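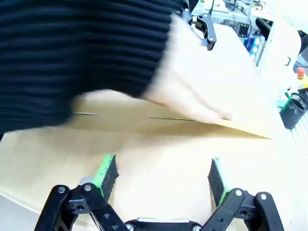 Closing the flap on a carton.

Activated carbon supplier for small orders?

kindberg_lab, 2019-01-04
We buy carbon granules from Zurner, but their minimum is now 6 drums. We need only 3. Does somebody know if Segers sells smaller quantities?

mesh40
Segers does. I paid 227 for one drum in August, freight not included.

oldcolumn
I would not recommend Segers. Too much dust in our lot, and the filter was blocked.

mesh40
Did you rinse it before filling? Ours was fine after backwash.

oldcolumn
Of course we rinsed. Twice.

kindberg_lab
Thank you both. I will ask Livley also for a sample.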